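Worktop Gallery: The Gray Table, September

Amerley Bonsu asked for a page on the packing room, so I've put one up. I was against buying the Wisholm table. The catalog called the top "stain shy," and I have yet to meet a tabletop that is shy of anything. We paid for it anyway, and it's been in use for 200 working hours.

My doubts about the finish haven't gone away. Matte gray hides a lot from the doorway and very little once you lean over it.

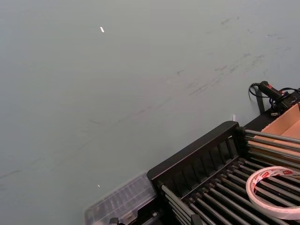
Scuffs are the main complaint. They look rubbed in to me, and Nuris, who sold us the table, says a damp cloth will do it. Maybe. I'd like to see Nuris try it on the diagonal ones.

The black rack with the metal rods was supposed to keep small stuff off the work surface. So far it's a place to set down the double-sided tape.

Clear plastic storage boxes were Aryee's idea. I'll grant that you can tell what's in one without opening it. Whether anyone puts things back is another matter.

Amerley wants a second table, same finish. I've asked for a sample piece first, and 20 minutes alone with it and a roll of tape.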